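Terkby Account Settings: Frequently Asked Questions

Who can see my posts?

New accounts are set to Followers Only. Anyone can find your profile name and picture in search, but posts, replies and your follower list are shown only to people you have approved. You can change this under Settings, Privacy, Post Audience. The change applies to new posts. Older posts keep the audience they had when you published them unless you select Apply to Past Posts.

What happens to existing followers if I switch from Public to Followers Only?

They stay. To remove one, open your follower list and select Remove. The person is not notified and can send a new request. To prevent new requests, use Block.

How many people can I block?

An account can block up to 300 others. The limit counts blocked accounts only. Muted accounts are stored in a separate list with no limit.

What is the difference between muting and blocking?

Muting hides a person's posts from your feed. They can still see your posts and send you messages, which go to the Filtered folder. Blocking stops both sides from viewing or contacting each other. Group threads are an exception: if you both belong to a thread, you each see a placeholder where the other's messages would be.

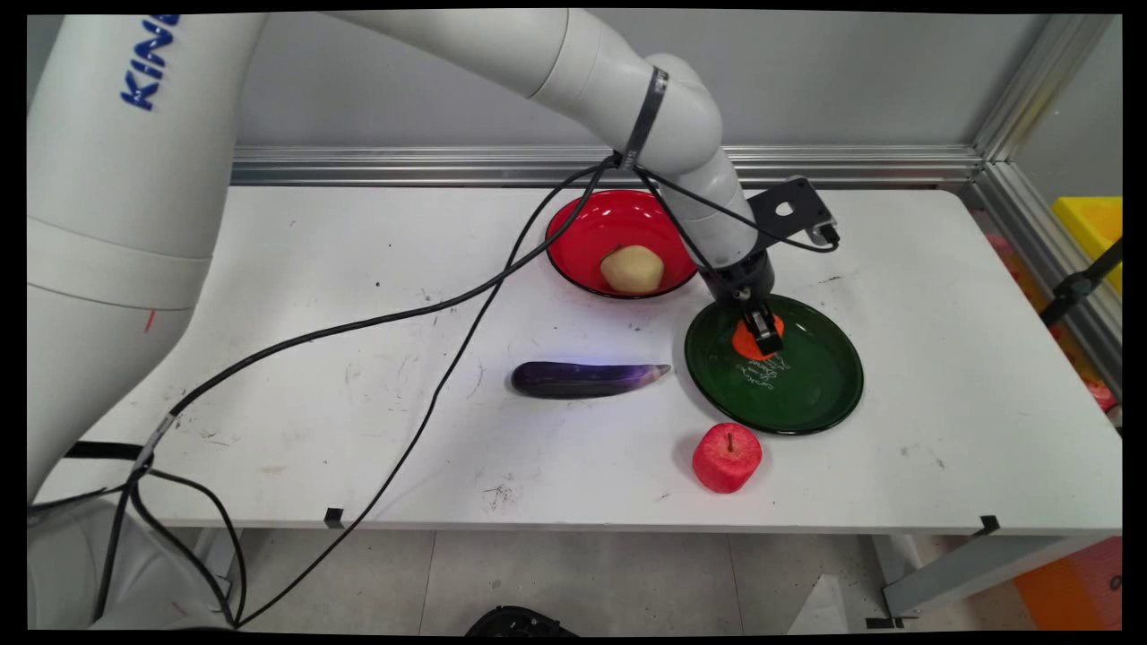

Placeholders cannot be expanded. If the block is later lifted, messages sent during the block remain hidden, and messages sent afterward display normally.

Can I log in with my Kurberg account?

Yes. Select Continue with Kurberg on the login page. Terkby receives your email address and display name. It does not receive your Kurberg contacts unless you turn on Contact Matching, which is off by default.

Why do I get error 492 when I change my username?

Error 492 means the name is reserved. A released username stays reserved for 300 days, including for the person who released it. Choose another name or wait for the period to end.

How many devices can be signed in at once?

The limit is 5. Signing in on another device ends the oldest session. Active sessions are listed under Settings, Security, Devices.

Does Terkby still support Deng photo import?

Import from Deng closed in June. Albums imported before then are unaffected. Captions were carried over, but comments were not.

Who do I contact about a privacy request?

Use the form under Settings, Privacy, Data Request. Written requests can be addressed to Faustino Ledesma, Privacy Desk, Terkby, Flustthorpe. Include your username and the email address on the account. Do not include your password.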